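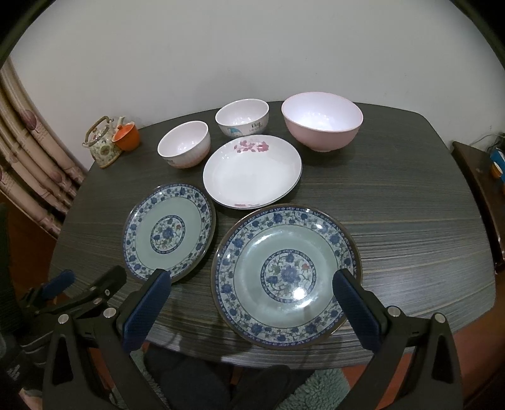 Words: Iraklis Moschos
Product notes, updated June

Dresimer table-clearing gripper, two-finger

Clearing a table is a chore most people do without thinking, and it is still a hard one for a machine. Bowls and plates come in different sizes, glaze is slippery, and porcelain chips if it is set down a few millimetres too low. The Dresimer is sold for teams working on that problem. It is not a finished household appliance and we don't sell it as one.

The gripper has two opposed fingers with replaceable textured pads. It can be used by hand, to record how a person does the job, or bolted to an arm with the Gormont adaptor plate (sold separately). The same pads fit both versions.

What it can do now

Picking up a single bowl by the rim is reliable. In our own workshop trials on an arm, 100 lifts of a medium bowl gave 3 drops, all from the same worn pad. Flat plates are slower. The fingers need an edge to get hold of, and a plate lying close to its neighbour often has to be slid clear first.

Stacking is where most of the work is going. Putting bowls into one another and the bowls on top of the plates sounds simple, but the order has to be right before the first piece is moved, and a nested bowl that lands at a tilt makes the whole pile harder to carry.

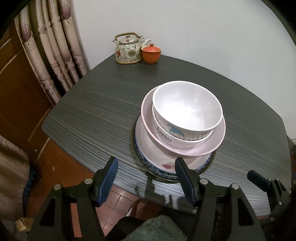

Carrying the finished pile to the sink is best left to a person for now. So is anything with a loose lid. Teapots with a loop handle can be lifted, but we would not try it with tea inside.

Mixed sets are worth practising on. Matching dishes from one box teach a system very little about the average kitchen cupboard.

In the box

Gripper, hand grip, one spare pair of pads, hex key, printed guide. Weight without cable is 521 g. Allow some 20 minutes for first assembly.

Pads wear and should be changed when the texture goes smooth. Replacements are stocked by Flundis and Benítez under the same part name. Wipe with a damp cloth and keep out of the dishwasher.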